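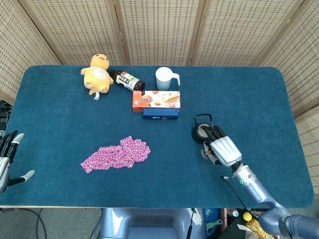 The teal table with the screen behind it, boxes stacked toward the back.

From: Torunn Brekke
To: Drondcombe Swap list
Date: 13 October 2024
Subject: Re: Carpet-top tables for the sorting room

Bendik Björklund wrote:

> Hi all,
>
> Following up on the September thread. I've been sorting on
> the carpet-covered table for a while now and I'm convinced.
> Things stay where you put them. You can lay a glass bottle
> down without that awful clunk, nothing gets scratched, and
> it's quiet enough that you can hear each other talk. With
> the woven screen around it you get a proper little sorting
> bay and people stop wandering through.
>
> I'd like us to cover all the tables the same way before the
> next swap. Engebretsen has the same carpet on the roll and
> quoted 3448 for the lot, fitted. Or we could do it ourselves
> with material from Burkitz for 2169. Same color either way.
>
> My method, if anyone wants to try it: everything goes on the
> table first, soft things to one side, glass lying down,
> boxes stacked with the big one on top so you can see what it
> is. Then you sort. It's faster.
>
> Bendik

Bendik, thanks for writing it up. I have a few doubts, and I'd rather air them before we spend 2169 than after.

First, the glass. I agree the carpet is kind to it. But I don't see why a bottle should be lying down in the first place. The brown one in the picture has its cap on, fine, and maybe it's a good cap. I don't read the language on the label, so I couldn't tell you whether it's soy sauce or vinegar or something for the hair, and I doubt most people at the table could either. Soy sauce on a kitchen counter is a wipe with a cloth. Soy sauce on teal carpet is a stain with a history, and the next person's donated tablecloth gets put down on top of it. My rule at home is that a bottle stands up or goes in a box with dividers, and I haven't heard a reason to change it. If the worry is that bottles tip over on carpet (they do, try it with a narrow one), then that's a mark against the carpet.

Second, "boxes stacked with the big one on top." I had to read that twice. You can see what the orange one is, I'll give you that, the rolled biscuits are right there on the front and they look very nice. The dark blue one underneath is anybody's guess. All I can make out on it is a thin strip of small markings. If the whole point is that sorters can see what they've got, put them side by side. There's plenty of table.

And should they be on there with a plush toy and a plastic cup? Bendik says soft things go to one side, and the yellow chick (Oda says duck, we are not going to settle it) is off to the left, so he does follow his own method. It's also right beside the bottle. Toys pick up whatever they're put next to. At the last swap Ragnvald Kristiansen took home a stuffed rabbit that smelled of fish sauce for two weeks, and his granddaughter wouldn't sleep with it. I'd want food on one table and toys on another, whatever the tables are covered in.

The cup I have no quarrel with. Kitchen things with handles always go. If it's a measuring cup somebody should check whether the marks can still be read before it's put out. We had one go out at the last swap with the numbers scrubbed off and it came straight back.

Third, crumbs. We take sealed food only, I know, and sealed food arrives with split corners every single time. Biscuits of that kind break into flakes. You can shake a cloth out of the window. A carpeted table you have to vacuum, and the Tuvis in our closet has had no narrow nozzle for as long as I've been on this list. Who is vacuuming eight tables at the end of the day? I'm asking sincerely.

"It's faster" — faster than what? Randi and I timed ourselves on the bare table by the door and did a mixed carton in 19 minutes with tea in the middle. Bendik, if you have a number for the carpeted one, please send it. I'd like to see the same two people do the same carton on both before I believe it. If it turns out you're right I'll say so on the list.

I do like the screen. The woven panels let some light through, I assume, and they fold, and the light wood frames look decent. People really do wander less when there's something standing in their way. If there's money to spend I'd spend it on a second screen.

What I'd suggest in the meantime:

Leave the one teal table as it is and use it for breakables, toys, picture frames. No food and no liquids.

Keep the bare tables for groceries and kitchen things.

Ask Burkitz if they'd sell us a single tabletop's worth, so we can spill something on it deliberately. I will bring the soy sauce.

Oda Hägglund asked me off the list whether felt would do instead. Possibly. It pills, and it holds lint, but you can take it off and wash it, and it must cost less than either quote. Does anybody have a piece big enough to try?

One more thing, Bendik. Your message says "all the tables" and the Engebretsen quote says "the lot." Does that include the folding one with the bad leg? I wouldn't put carpet on that. I wouldn't put a biscuit on it.

Torunn

---
Drondcombe Swap list | Contact the list owner | © Drondcombe Swap | Back to top
This archive uses cookies to remember your reading settings. Accept | Decline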